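Grullis workshop notebook, entry 39
Subject: the mixed bin

Started on the mixed bin first thing, before the room got warm. I've been looking forward to this one since we moved the shelves out of Park. Everything small that had no home ended up together during the move, and I finally have a morning, a clear stretch of bench and a full stack of trays.

First idea was to tip the whole lot out on a sheet and sort from there. Tried that with the old flat box last December and spent the afternoon on my knees under the bench, so this time everything stays in the bin until it has a tray to go to. Slower to start with, much nicer to work with. I can stop any time, go and eat, and come back without worrying that somebody has put a coffee down on the sheet.

Trays are the shallow Flasto ones, labeled on the short side so the labels still show when they're stacked. Masking tape and marker for now. I'd like proper labels once the groups settle down, but they will change at least twice before that, they always do. 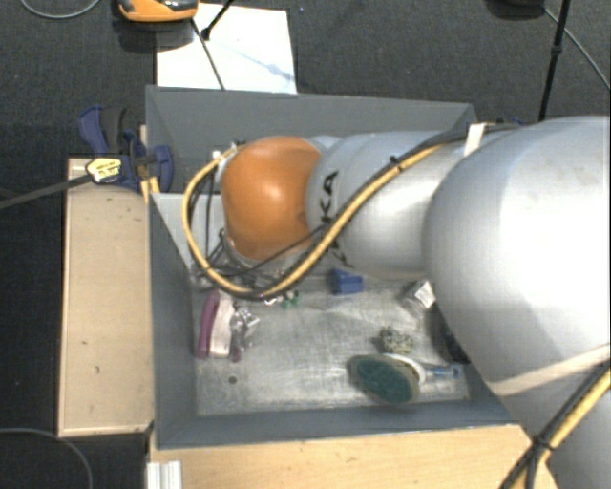 Page last changed: 2023-08-15

The deep gray bin is a keeper! I was ready to swap it for something shallower, but the walls slope inward and for small stuff that's exactly right. The dark blue-gray paint is fine by me too. I had my doubts about a dark color, but pale things are easy to pick out against it. Dark things less so, and for those I want to try the clip lamp from the Grernivico bench, set low to one side.

Rules I settled on, after changing my mind a few times:

Sort by size first, kind second. Kind first sounds sensible, but then every tray has one big thing sitting on top of ten little ones.

Anything that rolls gets a tray with a lip.

If I have to think for longer than a breath, it goes in the "later" tray. The later tray is allowed to get full. When it does, I sort that one on its own, and it is surprising how easy the hard ones get when they're all side by side.

Tally at lunch: 131 pieces out and in trays, 56 of them in the smallest size. Later tray not counted. That's well ahead of where I thought I'd be, and I'm really pleased with it. The smallest size needs splitting already – two trays, maybe with a divider.

Afternoon was shorter. Another 114 out, then I ran out of lipped trays and used jar lids, which worked well enough that I may keep a few on purpose.

Still to do:
Ask Park if they have any spare lipped trays
Try the lamp
Wipe the bin out properly once it's empty, corners especially
Go through the later tray
Decide whether the single odd pieces get a tray of their own or go back in the bin as the start of the next mix (leaning toward the bin)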